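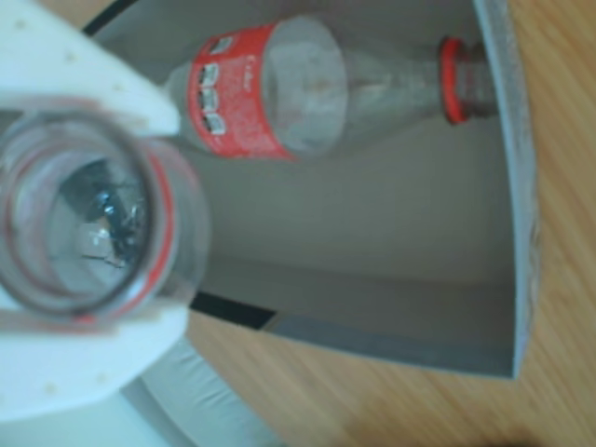

By Yareli Montes | Last edited 21/09/2020 | Filed under: Home-built machines

The Ploris arm is a desktop robot arm with 3D-printed white body parts, hobby servos and a two-jaw gripper, designed to be put together at a kitchen table or in a shared workshop by people who own a printer and have forgiving housemates. It was first drawn up at the Mumevgate workshop as a lamp holder, a job it did badly, and was redrawn the following May with a wrist. It is best known for sorting bottles, although "known" should be read with some caution.

Design

The arm stands on a boxy printed base that can be screwed to a board or clamped to a table. Two long links, a shoulder, an elbow and a wrist make up the rest. Nearly every joint is a servo bolted straight into plastic, an approach the build notes call "direct" and the Mumevgate repair log calls several other things. Cables run outside the body. An early version routed them inside, where they were tidier and broke just as often, only out of reach.

Printing a full set of parts takes up to 30 hours on an ordinary home machine. The jaws are printed last, by custom, so that the builder has something to look forward to.

Gripper

The jaws are angular and close on an object from both sides. The first pair, named Hughes after the street the workshop is on, could hold a pencil or a grudge. The second pair, Trumine, was cut deeper for round things and is now the usual choice. Builders often glue a strip of rubber inside each jaw – bicycle inner tube is the traditional material, and the traditional source is somebody else's bicycle.

Bottle work

Empty plastic drink bottles are the standard test object for the arm. They are light, they cost nothing once the drink is gone, and they are hard enough to be interesting: clear plastic is difficult for a cheap camera to make out, and a bottle on its side will roll away from a jaw that arrives slightly late. A shallow tray with raised sides deals with the rolling. It does nothing for the lateness.

Most builders grip by the neck, where the plastic is stiffest. Gripping the middle works too, but thin walls buckle and the label may slide. The workshop's log lists 3,564 attempted picks, along with 4 replaced wrist servos and one entry that reads only "soda."

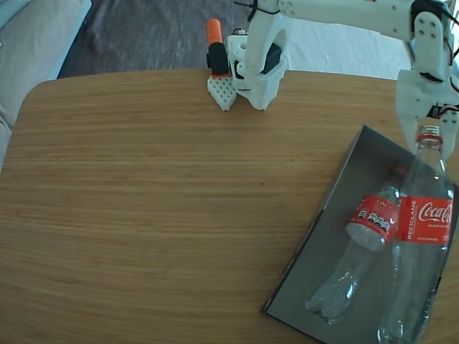
Can the arm pick up a full bottle?

A small one, sometimes, if the arm is kept folded close to its base. Stretched out, the shoulder servo runs hot and the wrist droops, so the build notes advise sticking to empties.

Variants

A shorter arm with one link removed is popular where table space is tight. A two-armed version exists on paper and, in part, in a box under the Mumevgate stairs.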